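暮らしと台所 > 子どもと作る > 結晶を育てるときのこつ

このページを印刷する | メールで送る
読み終わるまで:8分

ミョウバンの結晶を台所で育てるこつ

スーパーの漬物用品の棚に、焼きミョウバンの小さい袋があります。なすの色をきれいに保つために使う白い粉です。私は日本に来る前、この粉を知りませんでした。Rurkaの町の小学校に通っていたころ、理科の時間に青い結晶を見せてもらいましたが、それは学校の薬品で、家に持って帰ることはできませんでした。ですから、漬物の材料で透明な八面体の結晶が育つと知ったとき、とてもうれしく思いました。

今は冬になると、Netportの家の台所で、子どもといっしょに育てています。失敗もたくさんしました。このページには、本の説明には短くしか書いていないけれども、やってみると大切だったことを書きます。順番は作業の順番とだいたい同じですが、必要なところだけ読んでも大丈夫です。

用意するもの

・焼きミョウバン 40グラム
・水 200ミリリットル
・ガラスの耐熱容器(口の広いもの)
・ほうろう、またはステンレスの小鍋
・コーヒーのフィルター
・細いナイロン糸
・割りばし
・キッチン用の温度計
・クリップ、または洗濯ばさみ

温度計は、私はSeltardという店の安いものを使っています。肉に刺すための温度計ですが、水にも使えます。鍋はアルミのものを使わないでください。ミョウバンの水は酸性なので、アルミの表面が変わってしまうことがあります。

ナイロン糸は釣り糸の細いものがよいです。最初の年は木綿の糸を使いました。そうすると、糸の毛羽のところに小さい結晶がびっしりとついて、ぶどうのような形になりました。それもおもしろいですが、一つの大きい結晶がほしい人は、必ずつるつるした糸にしてください。

場所を決めておく

結晶を作る作業は、むずかしいことよりも待つことが多いです。容器を置いたら、もう動かしません。それで、先に場所を決めます。冷蔵庫の上は振動があります。窓のそばは昼と夜の温度の差が大きいです。コンロの横は言うまでもありません。私の家では、食器棚の下の段の奥に落ち着きました。扉を閉めると温度があまり変わらず、小さい手も届きにくいです。

一日の間、部屋の温度が21度の前後で安定していれば、とてもよい条件です。もっと寒い部屋でも育ちますが、朝と夜の差が小さいことのほうが大事です。

作業をするテーブルは、食事の前の時間を避けたほうがよいと思います。粉をはかる人、糸を結ぶ人、見たいだけの人がいて、思ったより長くかかります。夕食の支度が始まると、容器を急いで動かすことになり、たいていこぼします。

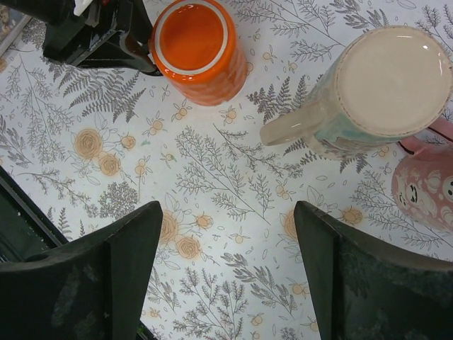 溶かすとき

水を鍋に入れ、焼きミョウバンを全部入れて、弱い火にかけます。焼きミョウバンは溶けるのが遅いです。砂糖のように、混ぜればすぐ消えると思っていると、心配になります。底に白いものが残っていても、あわてて水を足さないでください。ゆっくり混ぜながら待てば、だんだん透明になってきます。沸騰させる必要はありません。小さい泡が鍋の縁に見えるくらいで十分です。

私は一度、待つことができず、水をもう一杯入れました。液はすぐに透明になりましたが、次の朝も、その次の朝も、何も出てきませんでした。薄くなった液は、もう一度火にかけて水を減らせば使えます。捨てないでください。

火を使うところは大人がします。子どもには、はかる仕事と、透明になったかどうかを見る仕事を頼むとよいです。懐中電灯を横から当てると、溶け残りの粒が光って、よく見えます。この仕事は人気があります。

液をこす

溶けたら、まだ温かいうちにフィルターでこします。冷めてからこすと、紙の上で結晶が出てきて、せっかくのミョウバンが減ってしまいます。フィルターと受ける容器を、先にお湯で温めておくと安心です。

こすのは面倒ですから、抜いてしまいたくなるでしょう。私も抜いたことがあります。ほこりや溶け残りの粒があると、そこから勝手に結晶が始まって、容器の底が小さい粒でいっぱいになりました。大きい一つを育てるときは、必要な手間です。

種の結晶を作る

こした液を少しだけ小皿に取って、ふんわりと紙をかけ、一晩か二晩置きます。皿の底に小さい粒が並びます。その中から、形のよいものを選びます。2ミリくらいあれば糸で結べますが、慣れない間はもう少し大きくなるのを待ってもよいです。

選び方には、少しこつがあります。

・となりの粒とくっついていないもの
・角がはっきりしているもの
・白く濁らず、向こうが透けるもの

ピンセットの先で強くつまむと角が欠けます。皿に残った液を捨ててから、爪楊枝でそっと押して外すほうが安全です。余った粒は、乾かして小びんに入れておくと、次の種になります。

種に糸を結ぶ作業は、このページの中でいちばん苦しいところです。私の方法は、先に糸でゆるい輪を作ってテーブルに置き、輪の中に種を置いて、両側から静かに引くことです。明るい色のテーブルでは透明な種が見えなくなるので、黒い紙を一枚敷いてください。床に落ちた種は、私の経験では見つかりません。

うまく結べないときは、糸の先を小皿の液に入れておく方法もあります。何本か入れておけば、そのうちの一本に、形のよい粒がついてくれることがあります。時間はかかりますが、指が太い人にはこちらのほうが向いているかもしれません。

つるすとき

残りの液を耐熱容器に入れ、部屋の温度まで冷まします。ここで急ぐと、種が溶けてなくなります。私は三回なくしました。指で容器の外をさわって、温かくも冷たくも感じなければ、入れてもよいころです。温度計があれば、もちろん温度計を信じてください。

冷めた液の底に、もう結晶が出ていることがあります。その場合は、上の澄んだ液だけをきれいな容器に移します。底に出た結晶は、次に液を温め直すときに使います。

割りばしに糸を巻いて、クリップで止め、種が液の真ん中に来るようにします。壁にも底にも触らない高さです。割りばしがころがるときは、輪ゴムを容器にかけて押さえます。上には、ほこりよけにキッチンペーパーを一枚かけます。ラップでぴったりふたをすると、水が蒸発しないので、とてもゆっくりになります。

つるしたら、その日はもう見ません。子どもは五分おきに見たがりますが、扉を開けるたびに空気が動きますし、容器にさわりたくなります。私の家では、朝ごはんの前に一回だけ見るという約束にしました。 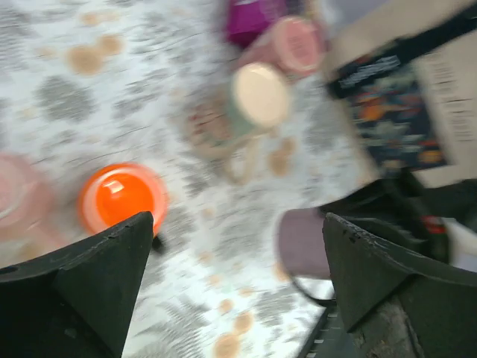 育っている間の世話

毎朝、懐中電灯で見ます。底に別の結晶が出ていたら、つるした結晶をいったん出して、液を別の容器に移し、またつるします。底の結晶をそのままにしておくと、ミョウバンがそちらにも使われて、主役の育ちが遅くなります。

糸の途中にも小さい粒がつくことがあります。そのときは、糸を少し引き上げて、爪で落とします。液の表面の近くは特につきやすいです。

結晶が急に白くなった場合は、育つのが速すぎるか、さわりすぎたかのどちらかだと思います。私の家では、暖房を消した夜の次の朝に、よく白い層ができていました。容器をタオルで包んで、冷えるのをゆっくりにしたら、次の層は透明になりました。

液が減ってきたら、同じ割合で作った新しい液を足します。足す液も必ず部屋の温度にしてからです。水だけを足してはいけません。

2週間育てると、机に置いて自慢できる大きさになることもありますし、豆くらいのままのこともあります。同じ日に始めた二つの容器でも違います。大きさを比べてけんかになる家では、容器に名前を書かないほうがよいかもしれません。

取り出した後

出した結晶は、紙でおさえるようにして水気を取ります。水道の水で洗うと、角がすぐに丸くなります。乾いたら、ふたのある小さいびんに入れます。空気が乾いたところに長く出しておくと、表面が粉をふいたように白くなることがあります。

透明なマニキュアを薄く塗って守る方法もあります。私は好きではありません。光り方がプラスチックのようになってしまいますし、塗った後で糸のところにむらができます。けれども、学校に持って行く場合は、塗ったほうが丈夫です。

Guthrieの友だちの家では、小さい結晶を黒い布の上に並べて、玄関に飾っていました。きれいでしたので、私もまねをしています。黒い布はほこりも目立ちますから、ときどき筆で掃きます。

塩と砂糖の場合

ミョウバンがないときは、塩でもできます。ただし、塩は、お湯でも冷たい水でも溶ける量があまり変わりません。ですから、冷やして出すのではなく、水が蒸発するのを待つことになります。広い皿に濃い塩水を浅く入れて、暖かいところに置くと、四角い粒ができます。虫めがねで見ると、段々のあるくぼんだ形もあって楽しいです。

砂糖は、とろりとした濃い液を作ります。熱い砂糖の液は、やけどがひどくなりますから、必ず大人が持ってください。竹串に砂糖をまぶして乾かしておき、それを液に立てると、砂糖が種になります。食べるつもりなら、容器も串も料理用のものだけを使い、ミョウバンの道具とは分けます。

片づけについて

ミョウバンの液がこぼれたら、乾く前にふきます。乾くと白い跡が残って、ざらざらします。跡になったら、ぬるま湯でぬらした布をしばらく置き、柔らかくなってからふいてください。こすると傷がつくことがあります。

布にしみたときも、ぬるま湯でゆすいでから洗濯します。ウールや絹のものは私は試したことがありませんから、作業の日は着ないでください。

残った液は、温めて水を減らし、びんに入れて次に使えます。びんには必ず「ミョウバン 飲まない」と大きく書きます。透明な液は水にそっくりですし、砂糖の実験と同じ週にすると、本当に間違えやすいです。使った鍋とスプーンはよく洗います。作業の後は手も洗い、結晶は口に入れないように子どもに話してください。小さい弟や妹がいる家では、完成した結晶も高いところに置くのがよいと思います。

色をつけたい人へ

食用の色素を液に入れても、ミョウバンの結晶はあまり色がつきません。液は真っ赤なのに、出してふくと、ほとんど透明です。子どもはがっかりしました。色のある結晶がほしいときは、氷砂糖のような砂糖の結晶で試すほうが、まだうまくいきます。色素は少しにしてください。入れすぎると、液の中が見えなくて、育っているかどうかもわかりません。

透明なままの結晶を、色紙の上に置いて見るのも一つの方法です。私は青い紙がいちばん好きですが、家族は緑がよいと言います。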